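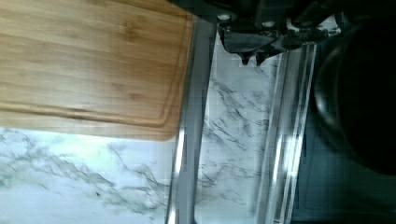 A bamboo board with a juice groove, on a marble counter beside the metal edging.

The Board That Stays Out

By Henrike Hellwig

Most of what we own for the kitchen lives in a drawer. The cutting board usually doesn't. It sits on the counter through breakfast, lunch and dinner, gets wiped down a few times a day, and is expected to last for years with very little attention.

Bamboo has become a common choice for that job. It is a grass, cut into strips and glued together under pressure, and it costs less than maple or walnut of the same size. Tresbridge, a kitchen shop in Druddale, sold 942 cutting boards last year, and 373 of them were bamboo. The owners expect that share to grow. Customers like the color, they say, and they like being able to lift the board with one hand.

The strips are easy to see once you know to look. They run the length of the board in lighter and darker bands, with a small knot-like mark here and there where they meet. Two boards from the same batch can look quite different. Some people pick through the whole stack at the store to find one they like.

The groove near the edge is the other thing shoppers ask about. It catches liquid from a roast or a ripe tomato before it reaches the counter. On marble, this matters. Lemon juice, wine and vinegar will etch the surface and leave a dull spot that no amount of wiping takes off. A light stone with gray veins hides a small mark fairly well, but it won't hide a ring.

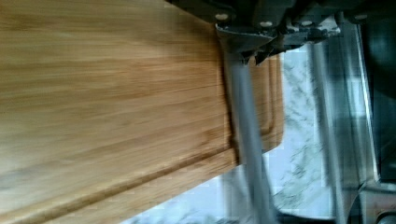
CARE AND CLEANING

Bamboo should never go in the dishwasher. The heat and the long soak open the joints between the strips, and a board that has started to split cannot be trusted with raw meat. Wash it by hand with dish soap and warm water, both sides, and stand it on its edge until it is dry all the way through.

Run a brush along the groove. A sponge rides over the top of it and leaves grease in the bottom, which turns dark and starts to smell. An old toothbrush does the job.

Oil the board when it looks pale or feels rough. Use food-grade mineral oil, not olive oil, which goes rancid. Lacson, the board maker whose workshop is two streets over from Tresbridge, tells buyers to put on a generous coat in the evening, leave it overnight, and wipe off what is left. A new board may need up to 5 coats before it stops drinking the oil in. After that, once a month is plenty.

For stains, coarse salt and half a lemon work well, but do the scrubbing in the sink if your counters are marble. Deeper knife marks can be sanded out with fine paper, going with the grain. Oil it again afterward.

Pindulau, the cooking school upstairs from the shop, replaces its boards every March. At home a good one should go much longer.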